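# Teaching by hand, a gallery from the Murley room

We spent most of December showing a robot how to do housework, which meant doing a great deal of housework ourselves, very slowly, through somebody else's arms. Noura Qudah did the bulk of the driving.

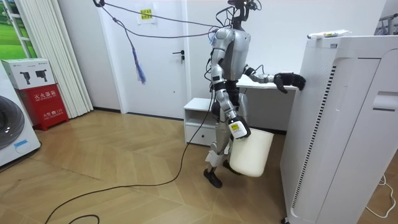
The project is called Drindness, a name chosen late in the day and never improved upon. The method is old-fashioned. A person performs the job by remote control, the robot's joints are recorded while it happens, and then the person does it again. Our target was 100 good runs of each task, where "good" means that everything ended up where it was supposed to and nobody shouted.

The bucket was meant to be the easy one. You hold the rim, keep the thing fairly level and get on with whatever the other hand is doing. Try it with a remote arm and you discover how much of your life has been spent not thinking about buckets.

Two-handed work is where new drivers come unstuck. One hand steadies, the other carries, and the driver's attention can only be in one of those places. Noura's advice is to park the steadying hand first and then forget it exists. Mine is to let Noura do it.

## Notes from the driving seat

**On speed.** Everybody starts too fast. After 16 runs they slow down, and after that the recordings are worth keeping. We kept the early ones as well, in a folder marked "enthusiasm".

**On hands.** Guiding an arm directly, with your own hand on its wrist, gives lovely smooth paths and a sore shoulder. Remote control spares the shoulder and moves the ache to the neck. Laizer, who lent us the control software, call this a trade-off. We call it Tuesday-ish, whatever day it is.

**On grip.** A person picks up a bucket and adjusts without noticing. The driver has to decide on every adjustment — and the recording keeps all of them, including the dithering. Run 8 contains nearly a minute of pure doubt.

**On cables.** Plan your route before you take a step. Then plan it again with the cable in mind.

**On learning from us.** The robot copies what it is shown, and it has now been shown that one pauses before letting go of anything. That is Noura's habit. She does it with mugs too.

The next batch is being recorded with Cileo, who would like 1,000 runs and have kindly offered to supply the biscuits.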